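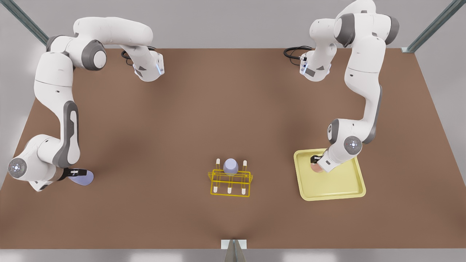
Por Thanakorn Srithong
Actualizado en septiembre
Tiempo de lectura: 3 minutos

Merness es un banco de trabajo simulado para dos brazos robóticos, desarrollado en el taller compartido Zasano por Ostap Antoniuk y otros socios del mismo taller. El nombre se aplica tanto al modelo digital como al banco físico que se construye a partir de él, y en los textos del taller las dos cosas se confunden a menudo. El modelo comprende una mesa marrón, un bastidor metálico en la periferia y dos brazos blancos articulados que se montan en el borde trasero y trabajan hacia delante. Entre los objetos de prueba se encuentran una rejilla amarilla con clavijas verticales de punta blanca, parecida a un soporte para tubos de ensayo, y una bandeja amarillo pálido de bordes bajos, en la cual el brazo izquierdo puede entrar con la pinza casi vertical. Las piezas pequeñas son de formas redondeadas y colores claros.

Origen

El proyecto empezó como una tarea doméstica. Antoniuk quería ordenar piezas de vajilla de juguete con un solo brazo, fijado a la mesa de su cocina, y escribió para ello un programa corto que llamó Womel. Este programa movía la pinza entre posiciones guardadas a mano y no usaba ninguna cámara. Cuando el trabajo pasó a Zasano se añadió el segundo brazo, y Womel quedó como la parte que reparte las órdenes entre los dos. La colisión entre codos fue durante varios meses el problema principal del grupo.

La simulación se adoptó después por motivos de espacio: la mesa del taller se comparte con la sección de encuadernación y está disponible solamente por la tarde.

Agarre de piezas redondeadas

La mayor parte de las pruebas se dedica al agarre con dedos paralelos. Una pieza de tapa curva ofrece poca superficie a un dedo plano, y si la pinza baja descentrada, un dedo llega antes que el otro y empuja la pieza. En Merness se mide por eso la distancia de cada dedo a la pieza antes de cerrar.

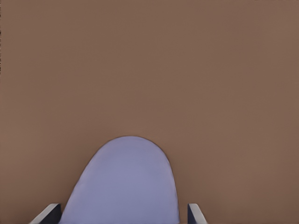 La corrección se hace en pasos pequeños. Cuando el espacio de un lado es mayor que el del otro, el programa desplaza la pinza hacia el lado del espacio mayor y repite la medida. El límite está fijado en 6 correcciones; si se supera, el brazo sube y el intento se cuenta como fallido. En la primera serie, de 500 intentos simulados, se registraron 104 fallos, la mayoría con piezas claras. Antoniuk atribuyó el resultado al cálculo del contorno y no al movimiento del brazo.

El procedimiento de centrado se conoce en el taller como método Dovhaniuk, por el nombre de la carpeta donde se guardó la primera versión. No existe una publicación con este título.

Construcción física

El banco real se encuentra en construcción. El tablero y el bastidor están terminados, mientras que los soportes de los brazos se han fabricado dos veces, porque los primeros cedían al extender el brazo por completo. Las medidas se toman del modelo digital, y toda modificación hecha con la sierra o el taladro debe anotarse también en él. Esta regla no siempre se ha cumplido, y una revisión encontró en el bastidor diferencias de unos 100 milímetros respecto al modelo.

Los cables son otra dificultad conocida. En la simulación no se enganchan con nada, pero en el banco rozan el bastidor cuando el brazo gira hacia atrás. Está en estudio una guía elástica sujeta al segundo eslabón.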